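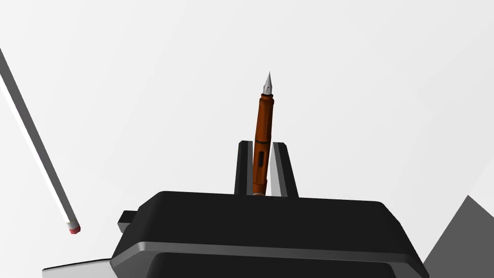
An orange fountain pen, nib up

Gratitude Letters at Grenanham: Your Questions

Do I have to be a good writer?
Not at all! Plain words are wonderful. Start with one kindness you remember and keep going.

How long should a letter be?
Most fit on a page. We ask for no more than 1500 words (some of us do get carried away).

Who can I write to?
Anyone: a parent, an old teacher, the neighbor who shoveled your steps in January. You can write up to three letters each season.

Do I have to mail it?
No. Plenty of people keep theirs, and we love that too.

Can I come in and write with others?
Please do! The Clunder Room opens at 5 p.m.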